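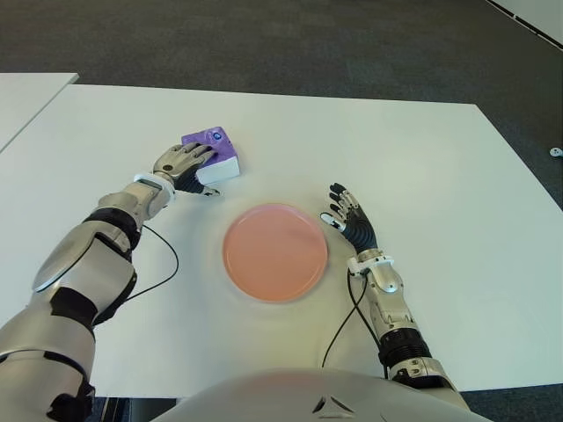 Rafail Michailidis reckons a robot that can't clear up after dinner has no business in a kitchen, and he'd sooner keep paying for a dishwasher that at least finishes the job. I mostly agree, but I'd settle for less.

A plate and what looks like a tissue box are a fair test. One is flat, the other squashes if you grip it hard. My three-year-old manages both, with some breakage.

Vokura says its household model will be ready by April. I've read the brochure and it lists 30 chores. Wiping a bench is one, wiping it again after you missed a bit is another. Nothing on there about a fitted sheet.

At work we have a Bonsu packing line that does 200 cartons before smoko and stops dead if a flap is bent. Someone walks over and straightens the flap. At home every flap is bent.

So not yet, for me. I'll look again when one can empty the cutlery drawer of crumbs.

Comments

Deb: Mine would need to do stairs.

kelpie_m: What did the Vokura cost? Couldn't find a price anywhere.

Recent posts
Zitari vacuum, 150 days on
Fixing the laundry tap
Is a second freezer worth it?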